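Fomow Court Brush, Two Seasons Later

3 min read

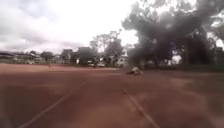

I bought the Fomow brush for our small club in Dradetport after the old one lost half of its hair. It cost 139 dollars with the rope included, and delivery took 8 days. I play on clay since I was a child, so I have pulled many brushes and I have opinions about them. A clay surface shows everything you do to it, the darker patches and the bright streaks, and the white lines get blurred when loose clay lies on them. For this reason I look first at how evenly a brush spreads the material, and only after at the price.

The Fomow is 82 inches wide. It turns easily at the net posts and one person can pull it without pain in the shoulder. The bristles are of medium hardness. They close the small holes from sliding very well, but deep heel marks need a second round. On windy days I would like a little more weight, so I put a sandbag on the beam, and it helps.

Before this I used the Enent model for three years. It was heavier and left a finer finish, but the wooden beam cracked in the winter. I also tried an Ichikawa at another club. It is a beautiful tool, but too stiff for my taste.

What I don't like: the rope is too short for tall people, and the screws became loose after the first month. I changed them for longer ones and have had no trouble after that. The manual is one page and does not mention how to hang the brush. Please hang it! If it lies on its bristles all night, they bend and stay bent.

I would buy it again, with a better rope.

We use cookies to improve your experience. By continuing to browse, you accept our cookie policy.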